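Right, knitwear on the bed! I've been folding my jumpers and cardies badly for most of my adult life, and it was Danica Halilović (she of the immaculate drawers) who finally took me in hand one Friday in August. I'd gone round to hers in Plurkdale for a cup of tea and came home with homework.

First thing, clear the bed and use the whole of it. A worktop is too narrow and the floor is murder on the knees. Smooth the covers with your forearm, then lay each knit face down and let it settle before you touch the sleeves. I like to do this by the window in the morning, when you can spot bobbles and pulled threads.

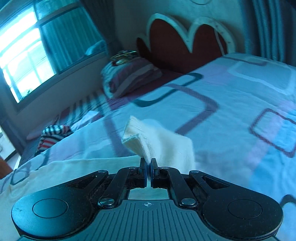
*Cream knit over the bed – mind the ribbed bits, they hold a crease for ages.*

If yours has a ribbed edge, pat it flat with your palm and don't tug it. I stretched the hem of a lovely oatmeal cardigan that way and it's been wavy ever since.

Now the folding. Sleeves straight across the back, sides in to the middle, then up in thirds from the bottom. Danica does hers in half and half again, but I find that leaves a hard line right across the tummy! Thin knits can be rolled, chunky ones can't, they just spring open and take up the whole drawer.
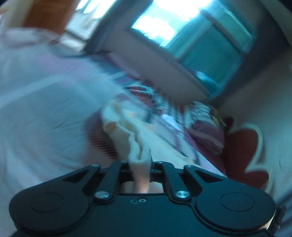
Pale wool picks up fluff from a dark blanket like nobody's business, so if your bedding is red or black or freshly washed, put an old cotton sheet down first. I keep one folded under the pillows for exactly this.

A few odds and ends:

- I keep piles to 6 at the most, heaviest at the bottom.
- Never hang anything knitted, unless you want pointy shoulders.
- Cedar balls want a light sand every so often to bring the smell back (mine were 9 for a pound at Fokurham market).
- Odd socks go in a bag on the door until their partners turn up.

Next time I'm tackling the scarves, which are currently living in a suitcase.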